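Pivby Working Group on Automated Beverage Service
Minutes of the meeting held on Thursday at 10 a.m., Hagedorn meeting room

1. Apologies and previous minutes

Apologies were received from the Fumar site. The minutes of the previous meeting were agreed, with one correction at item 4, where "tray" should read "drip tray".

2. Matters arising

The draft code of practice for two-handed robots at drinks counters had been circulated to all members. Written comments were received from Claltska and from the Hagedorn site. The comments on grip and on cleaning were taken under items 3 and 4. Those on signage were held over.

3. Section 2 of the code: handling of cups and glasses

The group considered the wording on grip. It was agreed that a hand carrying a cup shall hold it by the side wall, and that no finger shall enter the cup or rest on the inside of the rim. Thin plastic cups and glass tumblers shall be listed separately, as a grip setting that suits one may crush or drop the other.
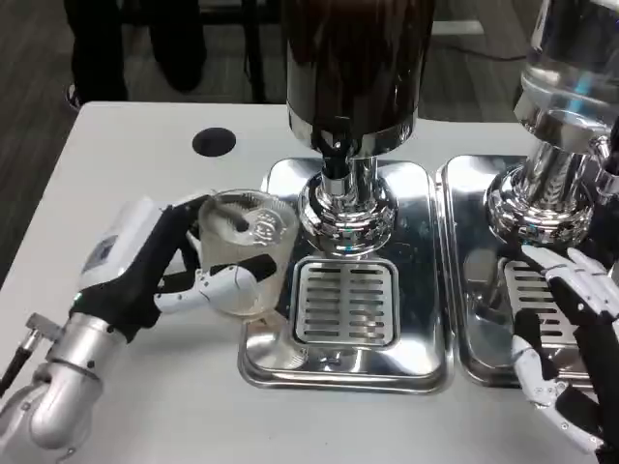 It was further agreed that each site shall keep a written record of the grip setting used for every type of cup in service. A new type shall not be brought into use until 20 trial lifts have been completed without a drop. The Fumar site had asked in writing for a lower number. The request was declined, but may be raised again once the site has supplied its trial records.

Members noted that the present draft does not say what is to happen when a cup is dropped. The following was adopted for clause 2.6: the robot shall stop with both hands still, and shall not be restarted until a member of staff has checked the counter and the floor.

4. Section 3 of the code: dispensing and hot drinks

The group discussed clearance between the second hand and the spout during pouring. Claltska proposed that the second hand be withdrawn fully while any drink is being poured. Other members felt that this would rule out steadying the glass, and preferred a rule based on the position of the fingers. The wording adopted was that fingers may support the glass from outside but shall be kept clear of the stream at all times.

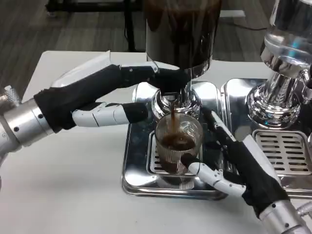

Does the rule on clearance also cover cold drinks?
The rule applies to every drink dispensed from a spout, whatever its temperature, and a note to that effect will be added to clause 3.1.

Gloves and finger covers were then taken. Covers shall be changed at the start of each shift and after any spill. Pivby reported 147 logged pours in the current trial period - the target is 1000 before the code is put forward for approval. The log shall in future show which hand held the cup.

5. Section 4 of the code: resting position and stopping

The draft requires both hands to be brought to rest before a member of staff reaches over the counter. The resting position is to be chosen by each site and marked on its counter plan. It was asked whether the hands might rest near the drip trays between orders, or whether they must be drawn back to the front of the counter.
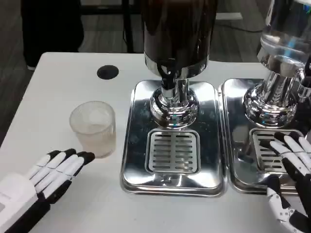

Claltska replied that drawing the hands right back after every order would slow the service and add movement close to staff, and that a hand at rest with its drive locked was the safer choice. The Hagedorn site asked for its preference for the front of the counter to be recorded. The clause was left open.

6. Actions

Pivby to redraft clauses 2.6 and 3.1.
Fumar to supply trial lift records.
Claltska to circulate a short paper on resting positions - no more than 2 pages.

7. Next meeting

To be held in April at the Fumar site. Comments on signage will be the first item.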